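Search this guide Go Clear

Joment Shared Workroom, Set-up Guide
Section 4: Preparing the room before the first working day
Last updated April 30, 2020
Shares 2 Comments 0

This section tells how to prepare the room after the furniture is delivered and the walls are dry. Please read the whole section one time before you start, and then do the steps in the order in which they are printed. The electrical check (Section 3) must be complete and signed. If it is not signed, stop and write to Kendra Nguyen at the Nenetska office.

You need for this section:

- the worktable, with its bag of screws
- the locker bank and the envelope with locker keys
- the clothing rack, two side parts and one long bar
- one power strip for each table
- drinking water, in a closed bottle or jug
- a soft cloth, a level, a tape measure in centimeters
- a pencil (not a pen, the pen does not go off from the wall)

4.1 The floor and the window

1. Sweep the floor and wipe it with a damp cloth. Wait until it is fully dry before you bring any furniture inside.

2. Clean the glass of the inner window from both sides. On the frosted panes use only water and a soft cloth. Some glass cleaners leave a greasy stain on the frosted surface, and this stain is very difficult to remove afterwards.

3. Wipe the window frame and the sill. Leave the sill free. It is not made for plants, printers or heavy folders.

Note: If your room has no inner window, go directly to 4.2.

4.2 The worktable

1. Put the table top on a blanket with the good side down. Fix the legs with your fingers first, all of them, and only then tighten with the key. If you tighten one leg completely before the others, the last one will not meet its holes.

2. Turn the table over with two persons. Do not turn it on its own legs, they can bend.

3. Leave a passage of 90 cm between the table and the window wall. Measure from the edge of the table top and not from the leg. A person with a coat and a bag must be able to pass behind someone who is sitting.

4. Put the level on the table in both directions. Adjust the feet until the bubble stands in the middle. When the floor is concrete, there is almost always one corner which needs more adjusting than the others.

5. Wipe the surface with a cloth which is a little damp. Dry it immediately.

Caution: Do not pull a loaded table across the floor. Take everything off, lift, carry, put down.

The table carries only what is used on this day. Paper, boards and tools can stay on it during the work. In the evening they go to the shelf or to a locker. We do not use drawers under the table, and we ask that you do not add them, as the knees of tall people will find them every time.

4.3 Power strip and cables

1. Take the power strip out of the package and look at the full length of the cable. If the cable has a cut, a soft place or a brown mark, do not use it. Send it back to the office.

2. Place the strip on the floor by the wall, with the sockets facing up. It must not be in the passage from step 3 of section 4.2.

3. Lead the cable along the wall to the wall outlet. Do not make a tight roll from the part which is too long. Lay it in wide loops and fix it loosely with a fabric tie.

4. Plug the devices in one after another. A charger or a plug which is not used should be put away and not left on the floor, where somebody can step on it.

5. Write the number of the strip in the room list. The numbers for the workroom sets start from 449.

Caution: Never connect one power strip into another power strip. If there are not enough sockets, ask for a longer strip. The form is in Section 9.

Caution: Keep water away from the strip, in the table area also. Please see 4.4.

Note: During wet cleaning of the floor, pull the strip out of the wall outlet first and put it on the table. Put it back only when the floor is dry.

4.4 Lockers, water and coats

All three things belong to one wall, so that the people come in, leave their things, take a drink and go to the table without crossing the room many times. In our first rooms the rack was behind the door and the lockers were on the opposite side, and in the mornings it was a traffic jam.

1. Put the locker bank with its back against the wall. If there is a baseboard, there will be a small gap behind the lockers. This is normal. Do not remove the baseboard.

2. Check with the level that the bank stands straight. Then open and close each door. A door which opens by itself shows usually that the bank leans to the front. Turn the front feet up by half a turn and try again.

3. If one door still stays a little open and the others are good, the problem is in the hinge. Loosen the upper screw, lift the door with the hand, tighten again. Do not press the door with force, the small lock is soft and will become crooked.

4. Give out the keys. Every person signs for the key in the room list. The second key goes back in the envelope to the Nenetska office.

5. Place the water on the floor beside the lockers. The cap must be closed when nobody is drinking. Do not put the jug on top of the lockers, and do not put it on the window sill, where in summer the sun comes.

6. Put together the clothing rack further along the same wall. Push the long bar into both side parts until you hear a click. Pull on it gently for a test.

7. Hang the coats evenly. With all the heavy winter coats on one end, the rack can fall over. Bags can stand on the floor below the coats, as long as they do not come out into the passage.

In the Kosport room the lockers, the jug with the red cap and the rack share the wall past the window, and the table has been kept clear of them.

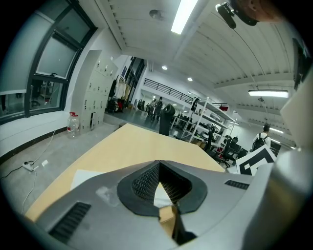
4.5 Check before you open the room

Go through the room with one other person and the printed list. One reads, the other one looks and touches. Tick with the pencil.

- The table does not rock when you lean on each corner.
- The passage by the window wall is free.
- All cables go along the wall and nothing crosses the place where people walk.
- Every locker door closes and every key turns.
- The water is closed and stands far from the power strip.
- The rack does not move when you pull one coat from it.
- The sill is empty.

If one point is not good, correct it and begin the list again from the top. It takes a few minutes more, but by moving one thing we often disturb another thing. In February we moved the rack in the Demchenko room after the check was finished, and the leg of the rack was standing on the cable for around 2 weeks before anybody noticed.

Send the finished list to Kendra Nguyen. Write the name of the room in the subject line, in the same way as it is on the door. Lists without the room name come back to you.

4.6 Every week

1. Empty the floor under the coats and sweep there. Bags which have no owner go to the lost things box in the office.

2. Wash the water jug with warm water and a brush, rinse it two times, and fill it again. Do not use soap with a perfume, the taste remains in the plastic for a long time.

3. Wipe the fronts of the lockers. Around the keyholes use a dry cloth only.

4. Look at the power strip and feel it with your hand. It can be slightly warm. If it is hot, pull it out from the wall outlet and do not use it again.

5. Clean the table. For old glue or remains of tape, put a wet cloth on the place for five minutes, then rub softly. Do not scratch with a knife.

4.7 Small problems

The locker key turns but the door does not open. Push the door inside with your knee, lightly, and turn the key at the same time. If this does not help, the office has the tool.

A key is lost. Tell the office the number of the locker. Please do not try a key from another locker, it can go in and then not come out.

The table began to rock after some weeks. The screws of the legs settle with time. Tighten all of them with the key and use the level again.

The frosted glass has marks of fingers. Water and a soft cloth, see 4.1.

There is a smell near the coats. Open the door in the evening for half an hour and leave a bigger space between the wet coats. Umbrellas should not hang on the rack.

Spare parts for this section are ordered with form 491. Write the part name as it is printed in the packing list, the quantity, and the name of the room. Feet for the table and fabric ties are always in the office and you can collect them without the form.

Continue with Section 5: Lamps and blinds.

Was this page useful? 2 comments waiting for approval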